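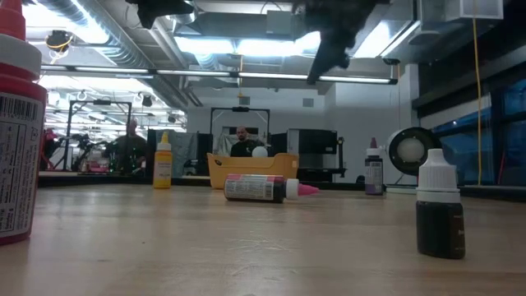
Erasto Athumani wants it in the report that relabeling bottles is "not an outcome," and the Seltthorpe office may quote him. Fair enough. We did it anyway.

1 min read

Of the 364 bottles in the Wasum store, 72 now have a label that matches the inventory. The red squeeze bottle and the brown dropper bottle are on the list for Thursday, along with the small ones with pointed caps. Spending stands at $2,000, most of it on labels, which we also had to label. We request 2 more shelves and a little patience.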